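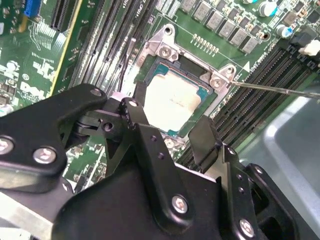

Socket on the green server board, screwdriver at the right-hand bracket screw.

August, notebook, processor bench

Right, writing this up before I forget which way round everything went. Gerd Brinkmann wants the notes for the Kerwood boards in one place, and mine have been on the backs of delivery slips so far (sorry, Gerd).

The job is the usual one: bracket screws, processor out of its socket, into the tray, and the same thing backwards when it goes home again. I've been fussy about the screws this time. A bit of a turn on one, then over to the opposite one, then back — never one all the way while the others are still tight. Dirk Ackermann does them in a circle and says it makes no difference. He may be right, but I had a bracket spring up at one corner last year and I'm not keen to see it again!

Things I keep having to remind myself of:

Move the thin black cable to the left of the socket well out of the way before starting. It's long enough to tuck back, and it likes to wander in again.

Mind the little header just above the socket. The pins are small and a sleeve will catch them.

Hold the screwdriver shaft up straight for the last half turn. Coming in at a slant is fine for finding the screw and hopeless for seating it.

Look at the top of the processor under the lamp before cleaning anything. There can be faint residue on the metal that looks exactly like faint printing, and I've spent a good ten minutes rubbing at a part number before now.

Job number for this lot is 2632, and please use that on the labels, not the Cairns number, which belongs to the old boards. We've got 40 to get through before they want the bench back. I'd guess about 67 minutes for the first one, most of it me hunting for the right bit (it was in the Flimard case, under the foam, where I'd put it).

On to the tray. I've settled on the grey plastic one, flat on the slotted aluminium, with the processor in the shallow recess on the left, metal side up. The corners of the recess hold it nicely and you can still get at the edges to lift it by.

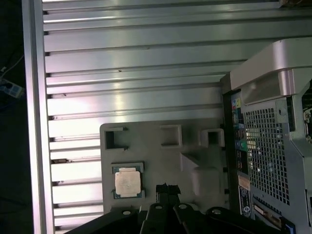

Still to do

Wipe down the aluminium, there are specks on it. Ask Dirk if the Pistevix trays ever came. Find a second lamp, or at least turn this one, as the glare off the ridges is dreadful by mid-afternoon. Copy the screw order onto a card and tape it up by the bench.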